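Flumemlow Tableware Pattern Index

Version 4, October

Overview

Flumemlow is a plain-text index of decorative patterns found on household plates, bowls and saucers. It records how a rim is decorated, in which colours, and whether any lettering is present. It does not record value, age or maker's marks; those are held in the separate Nison register and linked by item key.

Contents

patterns.csv — one row per pattern
terms.txt — the controlled list of 40 motif terms
links.csv — item keys shared with Nison
notes/ — free-text remarks, mostly from the Esteves collection

Fields

key: five characters, never reused
motif: one or more terms from terms.txt, separated by semicolons
ground: base colour of the glaze
placement: rim, well, or both
lettering: yes, no or unclear

Known problems

Rows imported from Lelline used "spray" for any loose group of flowers. About 5 per cent of these have not been re-coded and still carry the old term. Scripts that filter on "blossom" will miss them.

Gold and yellow were merged in version 2 and split again afterwards. Check the colour column before comparing releases.

Motif coding

Flowers and the stems that join them are coded separately, even where they form one continuous border. Leaves on a stem take "vine-and-leaf", whatever their colour.

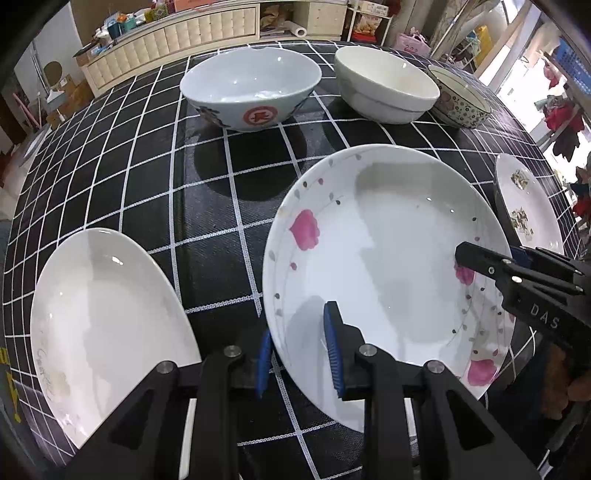 Pink blossom with grey vine-and-leaf, placement rim; plain white plate with gold-lettered script to the left.

Lettering is coded "yes" whether or not it can be read. Transcriptions go in notes/, under the item key.

Changes

Corrections should quote the key and the old value. New motif terms are added only at a full release.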